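4. Bench Evaluation of the Drolola Kit

4.1 What comes in the kit

Novolon ships Drolola as a complete small-parts handling kit: a two-finger gripper, a wrist camera, a mounting plate, and Lo, the software that proposes grasps from the camera view and lets an operator accept, shift, or reject them. We had it running on our arm in one afternoon, and most of that time went into routing the camera cable. The manual is short and good. We particularly liked the page on finger alignment, which we ended up taping inside the cabinet door.

We chose parts that give most grippers trouble. Short wire sets with connectors bend when touched and catch on each other. Solenoids are rigid, but their leads trail wherever the last motion left them. Parts were presented in yellow plastic crates and placed in a steel tray with a white panel in the bottom. All settings were left at the values supplied by Novolon, except for closing speed, which we lowered for the wires.

The first surprise was how well Lo copes with shiny surfaces. Overhead lights produce strong glare on the yellow surface, and we had expected false detections all over it. With the fingers open above the leads, as in Figure 1, the camera has to separate thin insulated wire and short bare tips from reflections and old scratches. Red insulation was found very reliably. Black was harder, mainly where it ran close to a finger of the same color, and we would love to see Novolon offer the fingers in a lighter shade.

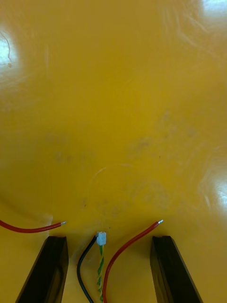
4.2 Wire sets

Each trial began with a wire set in a crate and was scored when the set had been released in the tray. Operators could correct a proposed grasp once. A trial in which a second set came along with the first was scored as a failure, even if both reached the tray.

We ran 358 wire trials. Of these, 63 needed the one allowed correction, and a further 32 failed. The rest went through on the first proposal, a far better result than we had with the fixed-point grasps of our earlier setup. Most of the corrections were tiny: the operator moved the grasp a few millimeters toward the connector and the trial carried on.

The kit's strength is holding several conductors together without asking where each one ends. In Figure 2, a twisted yellow-green pair, a black wire, and a red wire run up from the gripper and spread over the panel and the rim of the tray, while more wires lie in the crate below. Free ends are the remaining weakness. Lo plans from the grasp point and has no model of a red tip swinging out over a metal rim, so placement is tidy near the fingers and anyone's guess farther out.

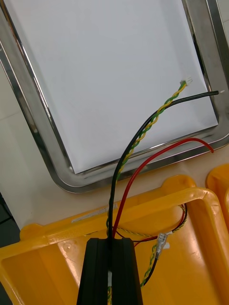
Dehua Ding objected, on reading a draft of this section, that our scoring is too kind to the kit: a set released with one end over the rim would still need a hand at the next station, and a buyer with no one standing at that station would call it a failure. We think the point is fair. We kept the original rule so that the results could be compared with our earlier setup, but a stricter measure of end position belongs in any follow-up, and we have asked Novolon whether Lo can log it.

4.3 Solenoids

After the wires, solenoids were a pleasure. The flat sides of the frame suit the fingers, and Lo nearly always proposed a grasp across them, leaving the plunger free above and below. We could raise the closing speed back to the default without marking the printed labels.

Trailing leads still matter. In the pose of Figure 3, the solenoid is upright between the fingers and its black leads arc up across the metal bar. Lo treats the leads as part of the background once the frame is gripped, so the operator has to choose a path that keeps them clear. An optional "lead side" setting, found deep in the menus, tells the planner which way to turn the wrist. Switch it on! It made the motion visibly calmer in our trials.
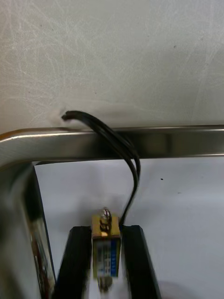 Figure 3. Solenoid held between the fingers of the Drolola gripper, with leads extending over the metal bar.

4.4 Wear and upkeep

Novolon advises checking finger alignment every 1000 cycles. We checked more often, at the start of each session, and made one adjustment over the whole evaluation. The finger faces cleaned up well with a dry cloth. A set of softer pads from Rosaletti fits the same screws, and we tried it briefly on the wire sets. Grip on the insulation felt more secure, but the added thickness made it harder to reach between conductors, so we returned to the standard faces for all scored trials.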